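Eltholm Homeowners Board > Heating and Hot Water > Recirculation pump on a timer or always on?

7 replies

pinegate
Posted Oct 16, 2026
We bought a two-story house in Eltholm last winter and the upstairs shower takes forever to get hot. The plumber quoted me a recirculation pump, a Veltik, installed under the farthest sink with a crossover valve. Price is $1,271 with labor. My question is whether people run these all day or put them on a timer. The plumber said always on. My brother-in-law said that is a waste of gas. The water heater is a 50 gallon tank in the garage, nine years old. Pipes are copper, not insulated as far as I can tell.

rustyvalve
Timer. Ours runs in the morning and again at dinner and is off the rest of the day. Insulate whatever pipe you can reach before you spend anything on a pump. Foam sleeves are cheap and you can cut them with a kitchen knife. Tape the seams.

Also that quote seems high to me for a crossover setup. Is there an outlet under that sink already? If he is adding one, that would explain part of it.

pinegate
No outlet. He is adding one off the bathroom circuit.

molly_b_whitlock
I'm going to disagree with the timer advice, at least partly. We live over in Whitlock and had ours on a timer for 2 years. Everybody here keeps different hours, so the pump was off half the times somebody wanted hot water. We switched to a push button by the bathroom door. You press it, brush your teeth, and the shower is hot. Pump only runs when somebody asks for it.

With a crossover valve you should also know the cold tap upstairs will run warm for a bit after the pump has been on. It bothers some people. My husband hates it when he wants a glass of water.

rustyvalve
The button is fine if people remember to press it. Kids don't. Guests don't know what it is. I'd still take a timer over that for a family. The warm cold tap is true though, and always on makes it worse.

tankless_no_more
A nine year old tank is the bigger question. I would not hang a new pump on a heater that is close to being replaced. Get the heater done first and ask for a dedicated return line if you ever open a wall. Have you ever flushed it? Put a hose on the drain and see what comes out.

Also check what the thermostat on the tank is set to. People turn it way up to make up for a slow shower and it does nothing for the wait. The wait is just the cold water sitting in the pipe.

pinegate
Never flushed it. I don't know if the last owners did either. Thermostat is on the middle mark. How long did people's tanks last around here? The water is pretty hard.

oldfurnace
I'm on the north side of Eltholm, same hard water. First tank went 7 years and leaked at the bottom. The second one I flushed every January and changed the anode rod once, and it is still going. The rod is worth doing. You need a long breaker bar and somebody to hold the tank still. Turn off the gas and the cold supply first and let a few gallons out.

As for the pump, I had a Veltik and it was quiet until it wasn't. Started humming after the third year. I took it off, cleaned the check valve, and it was fine again. I don't think it's a bad pump. I have a Narkus in there now only because the supply house was out of the other one. Same fittings.
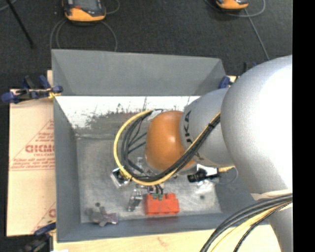
Re: Recirculation pump on a timer or always on?
molly_b_whitlock
Agree with oldfurnace on the anode rod. We paid $190 to have it done and I thought that was fair, the guy was in the garage most of the morning fighting with it.

I don't agree that pinegate has to wait on the pump. It comes off with two fittings under the sink. If the heater dies next year, the pump stays where it is. It isn't even in the same room.

tankless_no_more
Fair point on the under-sink kind. I was thinking of the ones that mount on top of the tank. I'd still do the heater first if money is tight.

pinegate
OK. I'm going to insulate the garage and crawlspace runs this weekend and flush the tank. Then I'll ask him to quote it again with a timer and with a button and see what the difference is. He may not like that I'm saying no to always on.

rustyvalve
He won't care. Put a bucket under the drain valve before you open it, the old plastic ones don't always close again. Have a brass hose cap on hand in case it drips.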